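Two-arm sorting cell: is the Vamari quote sensible?

KMacLeod
Joined in May
We pack spare parts kits and I've been told to put a figure on a two-arm sorting cell for next year's budget. Vamari want to sell us the lot as one package, arms, frame, grippers, software and a support contract. Pumia will sell the arms on their own and leave us to it. I don't trust either quote. Has anyone bought one of these with their own firm's money?
Karine MacLeod

benchrat
Yes, and I'd budget for the boring bits first. Our arms were the cheap part. Mounting plates, cabling, spare fingers, someone's time to teach it where things go. The Vamari lot leave spares out of the headline price, so ask for them in writing.

oldspanner
Disagree about going piecemeal though. We did that and lost 2 months to two suppliers blaming each other. Pay for the package and shout at one phone number.

benchrat
One phone number that rings out, in my experience.

tolpuddle_dave
Before you sign anything, make them run a sort with mixed sizes. Blocks into bins by colour is what they all show you, and it tells you very little about a bag of washers.

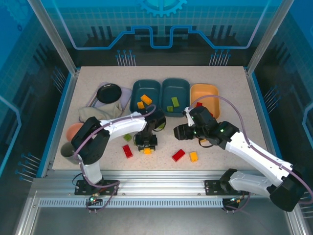 Do you need two arms for sorting into bins?

Most small jobs can be done with one, and the second only earns its keep if the two can work at the same time without waiting for each other.

KMacLeod
That's my worry. The salesman keeps saying "double the output" and I can't get him to say double of what. We do 400 kits a shift by hand on the line I'd be replacing.

oldspanner
Then ask for 400 in a shift, your parts, your bins, and no engineer standing next to it. If they won't put it in the contract you have your answer.

lathe_lurker
Chevalier do a hire scheme, might be worth a look. You pay by the month and send it back if it sulks. Not cheap -- but cheaper than a dead cell under a dust sheet.

benchrat
Read the return terms on that. Carriage was on us, both ways.

tolpuddle_dave
Also check who owns the software if you stop paying. Pevov switched ours to read-only when the licence lapsed and we couldn't even change a bin position.

KMacLeod
Right. I'm putting one arm in the budget, with a line for spares and a line for training, and the second arm down as a maybe. Vamari can come back when they've read the bit about 400 kits.

oldspanner
Get the frame sized for two anyway. You'll kick yourself otherwise.

benchrat
Or you'll have paid for half a frame you never use. Get both prices.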